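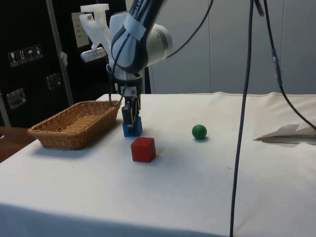 Toy library in Prirnov reopens with longer hours

2019-09-02

The toy library in Prirnov opened its doors again this morning after being closed for all of August. Families can now borrow toys on four afternoons a week, two more than before the summer, and also on Saturday until noon.

During the closure the floor was replaced and the old shelves were taken away. The new shelves are lower, so that small children can reach the boxes without help. The catalog was also checked from beginning to end. It now has 1,199 items, from wooden trains to board games for the whole family.

"In spring we had a line at the desk almost every day, and parents with babies had to wait too long," said Yoshinori Tsuji, who has managed the library for six years. "With more hours, I hope that it will be calmer for everybody."
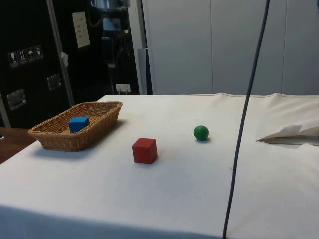
Basket, blocks and a small ball on a white cloth.

More than 400 families have a card at the moment. The card stays free for residents of the town. A family may take home three items for 18 days, and the loan can be extended once by phone if no other family has asked for the same toy.

The work was paid for by the town and by the furniture maker Stidel, which also delivered the new shelves. A second room, for children under three, is planned for next year, but the money for it is not yet complete. 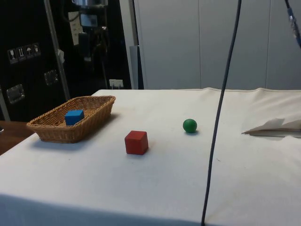 How to return summer loans

Toys borrowed before the closure can be brought back until the end of this month without a fee. The return box is next to the side entrance, on the street of the Flellero bakery. Large items should be handed in at the desk.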